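Section 6: Working alongside the wire-sorting cell

Read this before your first shift with the Pruvorel. Those of you who sorted offcuts by hand at Villota may skip step 1, though past experience suggests you'll skip step 3 instead.

1. Tip the incoming wire onto the floor of the cell, inside the marked area. Leads with clips or connectors still attached can go in with the rest.

2. Set out the baskets. Colour of basket means nothing to the arms. It means a great deal to Normunds Venckus, so please ask him.

3. Close the gate and turn the key to RUN. The arms will wait 12 seconds, which feels longer.

4. Stay at the desk. Your job is now to watch, and to answer when the panel asks a question. It asks over 137 of them on a bad day, most of them about knots.

5. If a tangle is refused twice, turn the key to HOLD, wait for the green lamp, go in and pull it apart yourself. You will be better at this than the machine. Try to be gracious.

CAUTION: Stripped ends are sharp. Gloves stay on in the cell, even for "just the one".

CAUTION: Never hand a wire to an arm. It has no idea you are being helpful.

Note on job titles: sorters are now called cell attendants. The pay grade moved up one step in May, after Petronella Motaung read the new duties aloud to management, slowly. The chairs came later.

Note on breaks: the cell doesn't take any. You do. Turn the key to HOLD and put the kettle on; the daily target of 187 bundles already allows for it, whatever the display says in red.

6. At the end of the shift, enter anything odd in the paper log. The system keeps its own log, but Marcelino Fontes reads the paper one, and he's the person who can change the settings.
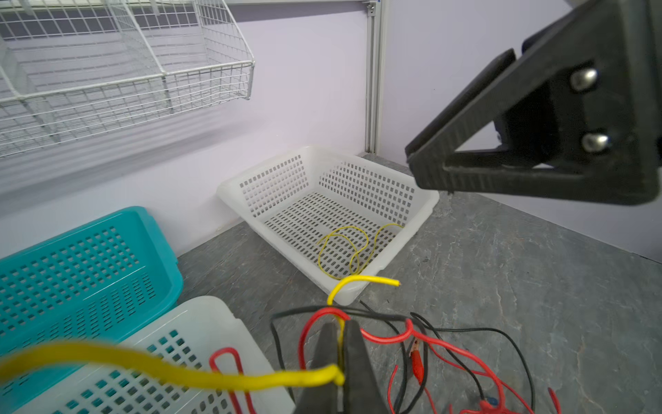

7. Leave the key on the hook by the desk and sign the log before you go.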